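Stories > Short fiction > Spring

Filed under: Short Stories, Family, Reading time: one cup of tea

The Bus to Cloltwood

My aunt left me her recipe for plum dumplings, but she did not leave me the quantities. It was written on the back of a bus timetable, in pencil, and it said only: plums, potatoes, flour, enough butter, and do not hurry. Under this she had written the number 46, and a line under the number, and nothing more.

For the first weeks after the funeral I believed that it was minutes. I boiled the dumplings for forty-six minutes and they became a soup. Then I thought it could be grams, but I could not think of anything in a dumpling that needs forty-six grams. My neighbour from the floor below said that perhaps it was the price of the plums in the old days. She is an optimistic woman and she ate the soup.

In April I had some free days from the laundry where I work, and I decided to go to Cloltwood. My aunt had lived there for most of her life, in two rooms over the Kozłowski bakery. I had been there only as a child, when the stairs seemed to me very high and the smell of the bread woke us before it was light. I remembered a yellow lamp, a cat who did not like me, and the table.

The bus from the station was the number 46. When I saw it coming round the corner with its lights on, I laughed so loud that the man beside me moved his suitcase to the other side. So that was one question answered, I thought. She had only made a note of her bus.

The road to Cloltwood goes along the river and then it climbs. There were lambs, and a great deal of water in the fields. The driver had a small radio and he sang with it, but always one word late. I was the only passenger after the second bridge. He asked me where I wanted to get down and I said the bakery, and he said, "It is closed, you know," and I said that I knew. I did not know.

The windows of the bakery were painted white from the inside. Over the door I could still read Kozłowski, but the last letters had become very pale. The side door was open, as it always was, and I went up. The stairs were not high at all.

A woman of my own age lived there now. I explained to her who I was, badly, because I had prepared a speech in the bus and then I forgot the beginning. She did not ask me for any proof. She said that I should take off my shoes, and that the table was still in the same place, because it had been too big to go down the stairs and the men had refused to take out the window for it.
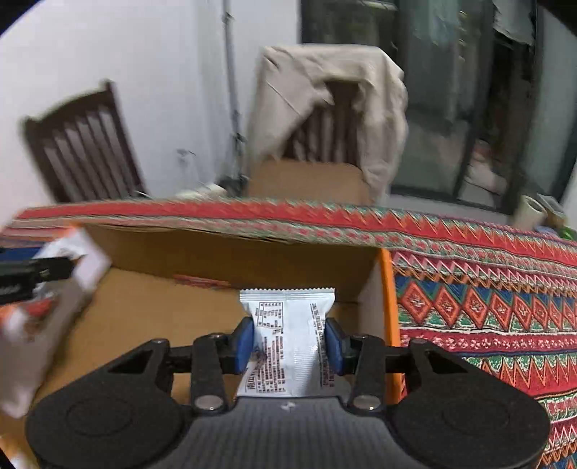 The tablecloth with its many colours, in both pictures.

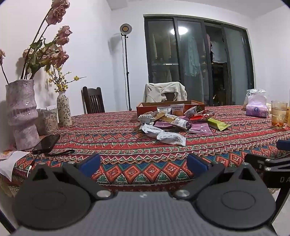
She made tea and we sat down at the two ends, like people who are going to sign a treaty. I told her about the recipe. I had it with me in my bag, between two pieces of card, and I pushed it over to her. She read the front side first, the timetable, with her finger under the lines, and only then she turned it.

"Your aunt gave these dumplings to my mother," she said. "When I was born. My mother talked about it always. A whole pot, and the pot also."

"Do you know how much flour?"

"No," she said. "My mother never cooked. She only talked about it."

We were both quiet for a while. In the street a child was hitting something with a stick, a fence or a drainpipe, and somebody called him to come in. I looked for the yellow lamp but it was gone, and on the hook there hung a basket with onions. I was a little angry with the onions, and then I was ashamed.

"We can try," she said. "I have potatoes."

It was too early in the year for plums. She had a jar of plum jam of the make Amia, which is too sweet, and some dried ones in a tin. We put the dried plums in hot water and boiled the potatoes, and she let me do the flour. I put in one handful, and then another one. She asked me how I knew when to stop and I said that I did not know, but my hand had already stopped. The dough was soft and only a bit sticky. I had never before made it like this.

I must write here that they were not my aunt's dumplings. The plums were wrong and we were both afraid of the butter. But the third one that I ate was close to something. I stopped chewing, and I could hear the ovens downstairs – I know very well that they were cold, and that they had been cold for years – and my aunt was telling me to sit straight and not to feed the cat.

The woman took another one and said nothing. I was thankful for this.

Then she asked, with her mouth still full, if I had seen that the last bus went at ten past six. It was ten past six. We both looked at the timetable, which was twenty years old, and then we looked at each other.

"That one is not correct any more," she said. "Now there is one at eight."

So I stayed until eight. We washed the pot and she showed me the back room, where there was a crack in the wall that I remembered in the shape of a goose. It was longer now. She told me about her work at the school, and about a man who wrote her letters from the coast, and who could not spell. I told her about the laundry, and about my neighbour and the soup. Before I went she asked if she could copy the recipe, and I dictated it to her: plums, potatoes, flour, enough butter, and do not hurry.

"And the forty-six?" she asked.

I was already going to say that it was only the bus. But she was holding the pencil and waiting, and I said yes, the forty-six also, with a line under it.

The same driver took me back. It was dark over the river and he had stopped singing. I held on my knees a plate with four dumplings, covered with another plate, and at every corner I felt how they moved a little to one side and then came back.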